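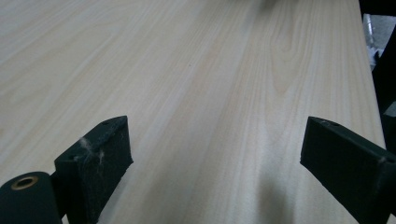
The fingers of a hand gripper above the table, with lint on the left finger.

About us / Who looks after the cell

Gastach is a small workshop in Tarkden. We set up, look after and repair one kind of working cell, the Flurken, in which a person works at a table with a gripper in each hand and the movements are recorded for teaching robots. Our customers are firms and schools that have such a cell but do not have a person with time for it.

The workshop was started by Stavros Kyriakidis, who before this repaired sewing machines and then packing machines. Berenice Maldonado joined him in March of the second year and is today responsible for all setting up. Evaristo Cuautle repairs the grippers. I, Hermenegildo Rosales, answer the letters and the telephone, and I also wrote this page, so please excuse my English where it is stiff.

How we set up a cell

We begin with the table and not with the electronics. It must stand still when somebody leans on it, and the top should be free before the first trial. Then we lay the cables. We prefer to lead them off to the sides, so that the person can reach forward without pulling anything. After that come the marked plates on top of the grippers. A plate which sits a little crooked gives wrong positions for the whole day, and Berenice has a habit to check it again after lunch.

The first trial is always done by one of us, and the second by the person who will use the cell. We stay in the room for both. 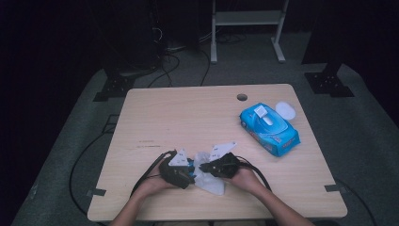 Reading time: 3 minutes

How we look after it

Most of our visits are for dirt. The fingers of the gripper take up everything that is soft: threads, dust, small fibres from cloth and paper. Wet wipes are a common task on these tables, and a crumpled wipe held between two grippers is harder work for the fingers than a wooden block. When fibre collects on the inner face, a thin object can slip, and the user thinks that the motor or the program is guilty.

Our order of work is simple. We open the fingers wide and look at both faces under a good lamp. We take away the fibre with tweezers, then with a soft brush, always from the tip towards the hand. The pivots we turn slowly and listen. We do not put oil there unless Evaristo has said so, for oil collects more dust than it cures. At the end we wipe the marked plates with a dry cloth and write everything in the cell's book.

The longest book we keep is for the cell at the Lozano school, where the teacher Eustaquio Bermúdez asked us to come every month. It has now 264 entries. Some 985 finger pairs have passed over Evaristo's bench in all these years, and he still has the first one in a drawer.

What we do not do

We do not sell new cells, and we do not write the programs which learn from the recordings. If the fault is on that side we will tell you so, and there is no charge for the visit.

A gripper sent to us before noon is normally looked at on the same day. Please pack the cable loosely, without a sharp bend near the plug, and put in a note with what you noticed.

Page last changed: 4 Jul 2021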